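Home | News | Minutes | Equipment | Contact

Equipment planning meeting, Folness workshop
Saturday, May 25, 2019
Minutes by the planning secretary

1. Previous minutes
The minutes of the last meeting were accepted with one correction. The freight cost for the Pelen order belongs to the old budget and will be moved there.

2. Hand-held grippers
The meeting discussed whether to buy more hand-held grippers before the summer or to wait for the new budget. We have at present two sets in regular use, and both are booked on most working days. Skutine has offered further units at 649 each, with the fingertip pads included but without the mount for the marker block. The offer is valid until the end of August.

It was noted that the pads are the part which we replace most often. The textured type gives a better hold on plates and other smooth things, but it must be ordered together with the fingertips. The meeting asked for a separate price for pads only.

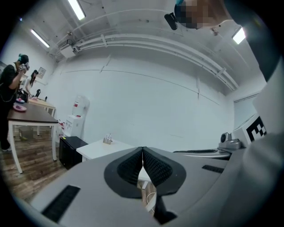 Folness asked by letter whether the money would be better spent on one fixed arm, as the hand-held units need a person for every hour of recording. The meeting answered that a fixed arm is far above the present limit, and that the question should come back when the results from the plates and table work are ready. Folness accepted this but wished to have the remark in the minutes.

Decision: two units will be ordered from Skutine. The order is to be sent when the price for the pads has arrived.

3. Head-worn devices
Esfahani has proposed a service agreement for the head-worn devices. The text does not say who pays for the transport, and it was not possible to decide without this point. The secretary will write to Esfahani and ask for a clear answer.

4. Budget
The equipment line has 3,000 left for this period. After the order under item 2, the remaining sum must cover pads, cables and printed marker blocks. Some members wanted to keep a part as reserve - others thought that the reserve is already in the general budget. The question was left open.

5. Storage and tables
Delivered units must be registered before they are taken into use. Chargers shall be kept with the set they belong to. The next recording period will need around 30 hours at the tables, and the booking list should be filled in early.

6. Next meeting
In August, same room. Proposals for item 4 should be sent in writing before that.

Contact the secretary | © Folness workshop | Back to top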